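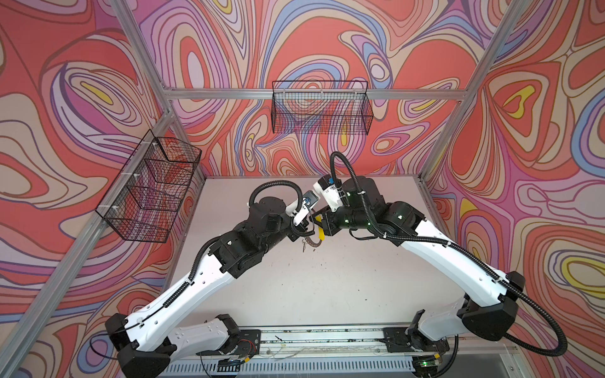

Thu 29 February: dye bench, madder batches

Second go at the madder on wool, using the Nellberg roots. Ground 235 g in the coffee mill, soaked overnight in tap water with a pinch of chalk. Skeins were mordanted in alum at 12 per cent, same as last time.

Held the pot at 60 degrees for an hour. It crept up to 70 while I was on the phone to Surachet, so expect some brown in the first two skeins. Colour out of the pot was a dull coral. Rinsed in three changes of water and hung on the back line.

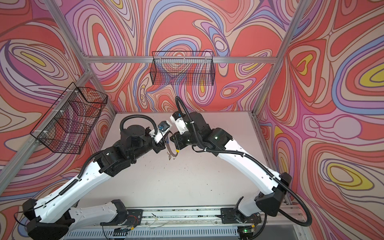
Exhaust baths

Ran five from the same pot. First three are usable, going from salmon down to a pale peach. Fourth and fifth are hardly worth the gas. Ketsara wants the peach for the Farah scarves, so I've put those skeins aside with a tag on.

Tried a splash of iron in the last bath. Went a greyish purple, uneven at the ties. I'd tied them too tight again. Use the loose figure eight next time.

The Pikholm wool takes colour faster than ours and felts if you look at it sideways. Keep it out of the hot rinse.

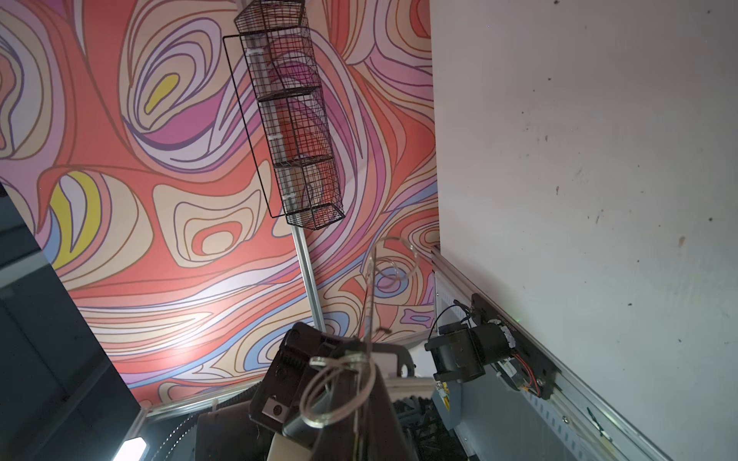 Panya asked whether the chalk makes any difference with our water. I don't know. We've never run one without it, so that goes on the list for the next batch, with two skeins from the same cone.

Stock: around 117 g of root left, alum low, plenty of cream of tartar. Light test strips are in the window until August. Please leave the card over the bottom half.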